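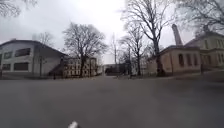 Cotow Surface Water Notes
@cotowdrainage · December

1/ A thread on why old hard standings flood at the edges first, and why the gully usually gets the blame for something else. This is from a small survey I did for a site with a large paved yard and several low buildings. Technical, but I'll keep the terms plain.

2/ Start with the area. The part of the yard that drains to the north outlet measures 2568 square metres. The roofs feeding the same pipe add another 1460. Until this survey the roofs weren't on any drawing, so the pipe had been sized for the yard alone.

3/ Roofs matter more than their area suggests. A pitched roof sheds almost all of its rain, and quickly. Old asphalt holds some back in dips and cracks and gives it up slowly. When both feed one pipe, the roof water gets there first and fills it.

4/ Falls next. A paved yard wants a fall of at least 1 in 60 if it's going to clear itself. Shallower than that and any small error in laying shows up as a puddle. I got 1 in 119 on the main run. That isn't flat, but it leaves very little room for settlement.

5/ Method, as people ask: rotating laser level, staff, a grid of painted dots, and a Pameo logger for the readings. The Pameo drops its connection in the cold. Write every tenth reading down on paper and you lose an hour at most.

6/ I don't use phone apps for levels. I tried one against the laser on a Sunday morning and the two disagreed by more than the whole fall of the yard.

7/ Overlays are the usual cause of trouble at the edges. Each new layer of asphalt lifts the surface, but the door thresholds and air bricks stay where they were. After a couple of rounds the wall has lost its upstand and water sits against the render.
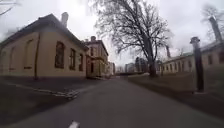 Photo: Cotow Surface Water Notes

8/ For narrow routes between buildings I'd look at the cross fall before the long fall. If the path is cambered, half the water goes to each wall and you need a channel on both sides. If it tips one way you need one channel, but it has to be twice as good.

9/ Render is a poor thing to splash. Rain bouncing off a hard surface reaches 150 mm up a wall without trying. A strip of gravel along the foot of the wall deals with most of it and costs very little. It does need weeding.

10/ On to the pipe. CCTV run by Cieślak, who also did the jetting. Clay, sound for most of its length, with 2 displaced joints and a root mass just upstream of the second. The root mass was taking up nearly half the bore.

11/ Jetting cleared the roots. They'll be back within a couple of growing seasons unless the joint is sealed. A patch liner is the ordinary answer and doesn't need a trench.

12/ The site had been quoted for a pump chamber, with a Voltico control panel, float switches and an alarm. I have nothing against the panel. But a pump at the end of a part-blocked gravity pipe is a way of paying for electricity to avoid looking at the pipe.

13/ What I recommended, in order: patch both joints, take the roof water off to its own soakaway if the ground will accept it, cut a channel at the low edge, then wait one winter and measure again. Resurfacing comes last, and only with planing first so the levels don't creep up.

14/ The soakaway depends on a percolation test, and that hasn't been done. The trial pit filled from below before we could start, so the water table is too high in December to tell us much about the soil. It does tell us the soakaway may have to be shallow and wide.

15/ A few of you asked for the spreadsheet. It has the levels grid, the areas and the pipe run with chainages. I'll post it once I've taken the client's address out of the header. Column F is in millimetres, everything else is in metres.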